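Intro to Robotics Lab: Handout 6
Two-Arm Handover and Rack Tasks

Read before your bench session. Bring a printed copy or have it open on the bench computer. Handout 5 (single-arm pick and place) is assumed.

What this lab covers

In the last two labs you drove one arm at a time. This time both arms are live and they share the same floor. You will pass a small block from one gripper to the other, record the motion, and replay it. Groups that finish early can start on the rack task, which carries over to Handout 7 anyway.

The written part is worth 20 points. The demonstration is pass or repeat.

Terms

Base bar: the black bar both arms are mounted on. All positions in this handout are measured from the center of the bar.

Home pose: both arms folded back toward their own shoulders, grippers open. Every run starts and ends here.

Giver and receiver: the arm that holds the object at the start, and the arm that takes it. In part A the right arm is the giver. In part B you swap.

Handover point: the spot above the floor where the two grippers meet. You choose it. It has to be reachable by both arms with the elbows bent. If either arm is close to straight at the handover point, small errors at the joints turn into large errors at the fingers, and the arm has no room left to correct.

Overlap time: how long both grippers are closed on the object. Zero overlap means you dropped it. Too much overlap and the arms pull against each other.

Software

Log in to the bench computer with your group account and start Tedon. Load the profile called Wyss, which has the joint limits for the two-arm bench. Do not load the Drorkano profile from Lab 4. It has only one arm in it and the second arm will not respond.

Tedon records at a fixed rate and saves one file per run. Name files with your group letter, the part, and the run number, for example C-A-03. Files with other names will not be picked up by the grading script.

Part A: Handover, right to left

1. Bring both arms to the home pose. Check the joint readout for each arm against the table taped to the side of the monitor.

2. Place the block on the floor on the right side. Pick it up with the right gripper. Grip it near one end so the other end is free. The most common mistake in this lab is gripping the block in the middle, which leaves the receiver nothing to hold.

3. Move the right arm to your handover point and turn the wrist so the free end of the block faces the left gripper.

4. Bring the left arm up with its gripper open. Stop short of the block and check the alignment from the front and from the side. The fingers of the two grippers should not be in the same plane, or they will hit each other when the second one closes.

5. Close the gap slowly. Close the left gripper. Wait for the grip reading to settle.

6. Open the right gripper and back it away along the line it came in on. Do not lift it.

7. Set the block down on the left side and return both arms to home. 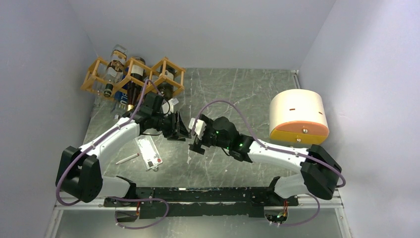 Figure 1. Approach stage of the handover. The right gripper holds the white block turned toward the left gripper, with a small gap remaining.

At the stage in Figure 1, stop and look at the cables before you continue. The purple cable on each arm has slack in it so the joints can turn, and that slack moves. A loop that is clear of everything in the home pose can swing over the other arm once the wrists come together. If a cable touches the other arm, hit pause, back both arms out, and pick a different wrist angle. Do not push a cable out of the way by hand while the arms are powered.

Make 6 recorded runs. Keep the failed ones. You need at least one failure for question 3.

Part B: Handover, left to right

Repeat part A with the roles swapped. You may be tempted to mirror your joint values and replay. Try it once and write down what happens. The two arms were calibrated separately and their zero positions are slightly different, so the mirrored values will bring you near the handover point but probably not close enough to grip.

Correct the receiver only. Leave the giver's recorded motion alone and adjust the other arm to meet it. Changing both at once makes it hard to tell which change helped.

Part C: Rack task (optional this week)

The hexagonal wine rack stays in the back left corner for the rest of the term. The task is to take one bottle out of a cell, hand it across, and set it down on the right side.

Two things are different from the block. A bottle has a neck and a body, so where you grip it decides how it hangs. It also has to come out of the cell along its own axis before you can turn it. Plan the withdrawal as a straight line and only rotate after the bottle is fully clear of the dowels.

The sample trajectory in the Wornitz folder has 1,171 steps from home to home. Yours can be shorter or longer. Open it and look at how many of those steps are spent on the withdrawal before you plan your own.

Speed limit

Keep the speed slider at 20 for parts A and B while you are recording. On replay you may raise it in small steps. The slider goes to 100. Do not use 100 on this bench. The arms will overshoot the handover point and the safety stop will end the run.

Hands stay outside the enclosure whenever the power light is on. If something has to be moved on the floor, go to home, power down, move it, power up.

Written questions

1. Give the coordinates of your handover point and explain why you chose it. Include the elbow angle of each arm. (4 points)

2. Plot the grip reading of both arms against time for your best run. Mark the overlap time. (6 points)

3. Describe one failed run. Say at which numbered step it failed and what you changed afterward. (4 points)

4. In part B, how far off was the mirrored motion at the handover point? Was the error the same in every run? (3 points)

5. A student suggests opening the giver at the same moment the receiver closes, to save time. What would you need to measure to know if this is safe for the block? (3 points)

Turning it in

One PDF per group, plus the run files, in the Lab 6 folder. Reports are due at 6 p.m. on the day before your next bench session. Demonstrations are done at the bench at the start of that session, using your saved files. You will get two tries.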